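Collecting at home, week three

The count stood at 2,369 clips when I stopped last night. Kerstin Stüber set the target at 300 per room, and the living room is the slow one.

The task is tidying. I pick something up with the hand-held gripper, put it in the storage bin, and start the next clip. I do 100 in the morning and 100 after dinner, when the light is warmer and the shadows fall across the rug. Kerstin wants both.

Soft things are harder than I expected. A plush toy gives in the fingers and I tend to squeeze too late. Markers are easy if I come in straight. I also move too fast between grabs, and the fast clips come out smeared, so tomorrow I'm slowing down and redoing the worst of them before I start on the hallway.

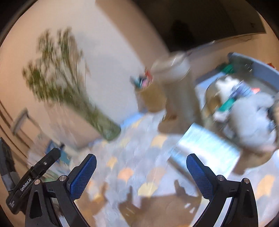
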